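**Prisgate Baseball Club: Notes for Members**

July 5, 2021

The Board has approved the schedule for the summer development league, which will open at Lestelberg Park in the first week of August. Eligible players are those aged 16 to 18 who were registered with the Club on the last day of the spring season. The roster limit remains at 80, divided among 4 teams.

Julián Olmedo has been appointed Director of Player Development. Mr. Olmedo served for six seasons as pitching coordinator at Hultatano and will oversee all coaching assignments. Pitch limits set in the spring remain in force, and coaches are asked to submit their counts to him on the evening of each game.

Attendance for the spring season reached 2,215, an increase of 155 over the previous spring. The Board thanks the families and visiting clubs who supported the home schedule.

Members who have not returned their uniforms should do so before the league opens. Replacement fees will be charged to the family account after that date. 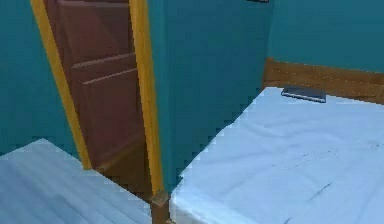

*A paneled door, partly open, in a teal wall (computer rendering).*

Applications for the Ndung'u Travel Grant are now being accepted. The grant covers lodging and meals for players invited to regional showcases. Forms may be requested from Bouchra Lahlou, Club Secretary, and must carry the signature of a parent or guardian.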